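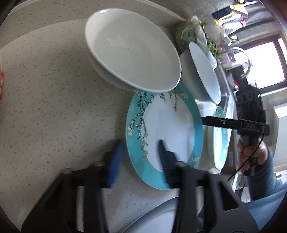 Nolport Releases Shim 6, With Changes to Tracking and Two-Handed Planning

PUSTCOMBE, 24/05/2025. Nolport has released version 6 of Shim, its software for turning recordings of handheld gripper work into training material for robot arms. The update is available to all current license holders and replaces the version issued in January.

The main change concerns tracking. Shim estimates the path of each gripper from wide-angle video, and earlier versions often lost that path when a task took place close to plain or shiny surfaces, such as white dishes, steel sinks and bright windows. The new version keeps a longer record of fixed points in the room and uses it to recover the path after a loss. Nolport tested the method on 2487 recordings of household tasks, most of them made at kitchen counters. According to the company, the share of recordings that had to be thrown out fell to around 12 percent.

A second change affects tasks that use both hands. Shim now places the left and right grippers on a single shared timeline and checks the distance between them at every step. Where the two paths would bring a pair of robot arms into contact, the planner marks the section and proposes a wider route. Users may accept the route, edit it or leave the original in place. The check can also be run on recordings made with older versions, provided that the calibration files have been kept.

The release includes a new review tool, in which finger opening is plotted beside the video. Reviewers can mark the start and end of each grasp from the keyboard, and the marks are saved in a separate file so that the source recording is not altered.

Clillano, which operates a test kitchen in Pustcombe and has used Shim under license for two years, took part in the trial of the new version. Its staff reported that stacked bowls and plates remain difficult for the perception module, which at times treats two rims as one object. Nolport has listed the problem as open and plans to address it in a later update.

Support for the previous version will continue for 24 weeks. Installation notes and a list of known issues are posted on the Nolport support page.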